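Ticket: Wrist camera stream goes out of step with the arm log
Project: Brestholm
Station: Dreneck
Status: Open, workaround in place

Right, writing this up properly before I forget half of it. We're collecting examples of the arm taking a desktop PC apart and putting it back together, and the target for this batch is 500 good runs. Yesterday the checker threw out 80 of them in one go with "stream mismatch", so I stopped and went digging.

What I see is this. The fixed camera and the joint positions agree nicely all the way through a run. The wrist camera starts off fine and then slips behind, and by the end of a long run it's 2 seconds late. That's hopeless for memory and CPU work - the learner gets told the gripper is closing while the wrist picture still shows it travelling!

First thing I tried was a restart of everything (of course). It was fine for three short runs, then the same again. Next I swapped the USB lead for a new one and moved it to another port on the recording machine. No change at all, so I put the old lead back.

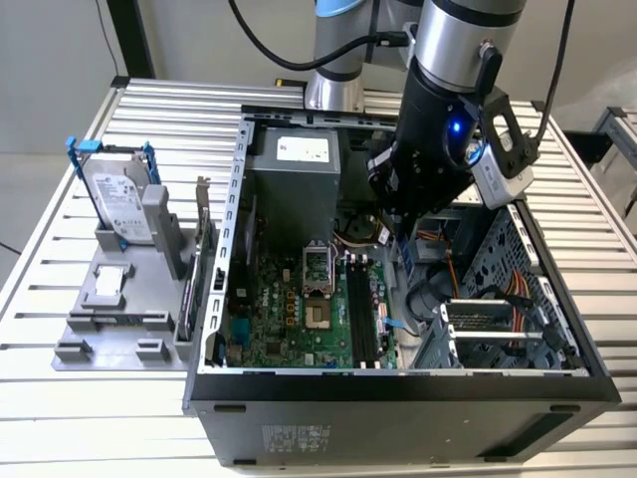 Page last changed: Monday, November 27, 2023

The station is still set up for the motherboard part of the job, with the PC on its side, the CPU socket open and the hard drive standing in the grey fixture in its blue caddy. I've left it like that so I can repeat the same run over and over. Please don't tidy it if you're in before me.

Next up was the logs. Run 922 is the best one to look at, as it's long and goes wrong slowly enough to follow. The wrist frames are all there, none missing, but their times are stamped when Asar (our recorder) writes them to disk, and the other streams are stamped when they arrive. So when the disk gets busy, the wrist times stretch. I felt a bit daft for not looking there sooner.

I changed the setting in Asar so the wrist stream is stamped on arrival too, and did a long run with the learner switched off. Much better, though I still get a small jump near the start that I can't explain. It might be the preview window, because closing it seems to help, but I've only tried that twice and wouldn't swear to it.

For now: close the preview before you press record, keep runs short, and look at the checker output after each one instead of at the end of the day. Don't delete the rejected runs! The frames themselves are good, and I think they can be re-stamped with the Czarnecka script once I've taught it to read the new file layout.

Still to do: find that jump at the start, re-stamp the rejected runs, and make arrival time the default so it doesn't bite us again with the December batch. If you've seen the same thing on another station, add your run number under this ticket and say whether the preview was open.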